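My first time sending drawings to a competition

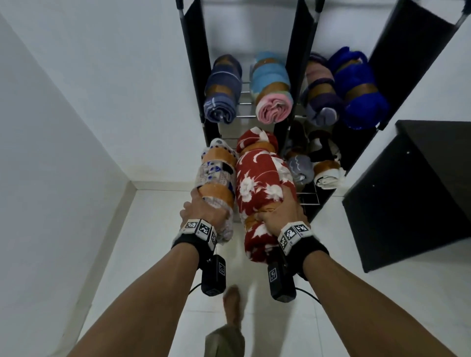 Rolled blankets on the rack, tied with brown tape.

In April I sent 4 drawings to the Bernel humour drawing competition. I had never sent my work anywhere before, so I want to write down how it went while I still remember it.

The theme was "The Neighbour". I first made many sketches about noise, and then I read that 900 people had entered last year. I thought, surely half of them will draw noise also. So I changed to a man who borrows a ladder and returns it one step at a time. My friend Evanthia Petridis laughed at it, and she does not laugh easily at my things.

The rules asked for paper size A3 and no words in the drawing. This second rule was hard for me. I come from comic strips, where I can always save a weak picture with a good sentence.

The result came by email at seven in the morning. I was not among the winners — but the ladder man was chosen for the catalogue, on page 384. It is a very thick catalogue. First prize went to an artist from Holtville who used only one line for the whole neighbour, and I looked at it for a long time.

Next I will try the Fragkou prize, where the theme is "Bread". I have bought better ink and already spoiled two sheets with it. If somebody knows a paper that does not drink the ink so quickly, please write to me in the comments.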